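Week 4 handout: Setting up a plain tabletop for photographing objects

Hi everyone! A few of you asked me to write up what I said in class, so this is my attempt, minus the part where I went off about lamps.

We're still working toward the Cultura catalog, and the total stands at 1,149 items. Your group gets 16 of them. Most are office things (keyboards, phones, desk calculators), and I know they don't sound thrilling, but they're wonderful to learn on. Dark, low, lots of tiny edges!

Start with the cloth. I like a pale one, white or light gray, hung behind the table and left to fall in its own big soft folds. You don't have to pull it tight. Miloslav Malý, who taught me most of this, liked his backdrops flat as paper, and we argued over it for years. I think folds give your eye something gentle to rest on. Small creases are another matter. They show up as little branching lines, and once you've noticed one you'll never look at anything else in the picture, so get the iron out.
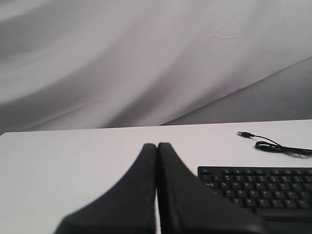

Then the table. Matte white if you can get it, wiped down, and with everything you aren't shooting moved somewhere else. Check where the back edge of the table meets the cloth. It makes a line across your shot, and if it tips a little you can either turn the table or live with it. I live with it more often than I should.

Black objects on white are where people get stuck. The camera sees all that white and wants to make it gray, so bump your exposure up a touch, take a test shot, and look at the dark parts. Can you still tell one key from the next? If they've all melted together, bring in a white card from the side and try again. Drahomíra's group used the lid of a shoebox last week and it worked great.

For next time: shoot your keyboard straight on, then from a low angle, and bring both versions. Write the item number on your sheet before you put the thing back on the shelf, please! Item 145 has been entered twice already.

Questions, catch me after class or leave a note in my box.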